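Trillport Folding Surface

White table surface for sorting and folding household laundry. Takes T-shirts and towels one item at a time. 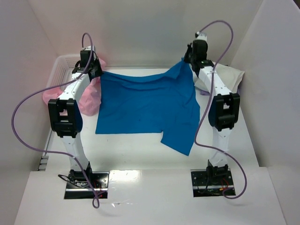

Blue cloth held up by its top corners, basket at the rear left.

The flat top is pale and plain-toned, so coloured fabric shows clearly against it.

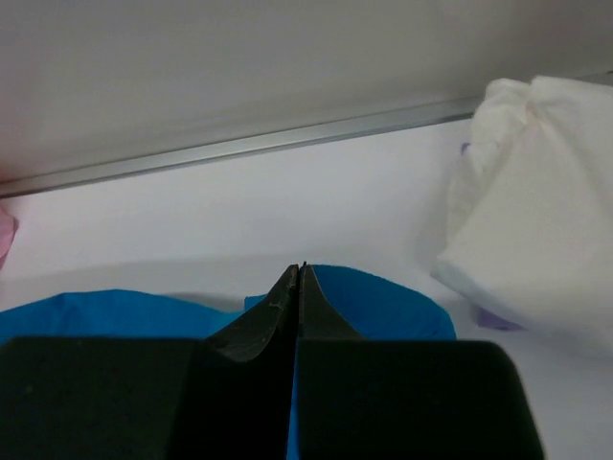 Crumpled blue cloth on the white surface.

Straighten the top edge first and let the remainder hang. Lower the hem on to the table before releasing the corners.
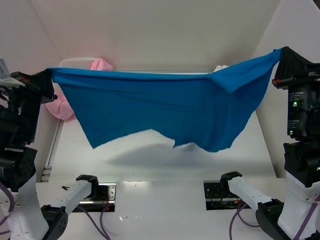 Top edge pulled taut, hem hanging in folds.

Keep light and dark items apart. Shake out rolled edges before folding.

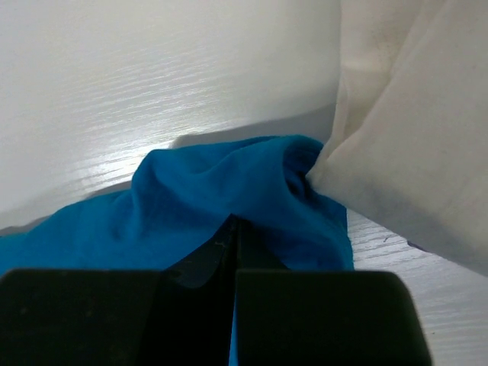 Blue cloth bunched up, cream fabric to the right.

Maximum load: 15 kg
Supplied with: 2 Besson edge clips
Warranty: 4 years
Spare tops: order from Stemitz, quoting Trillport 100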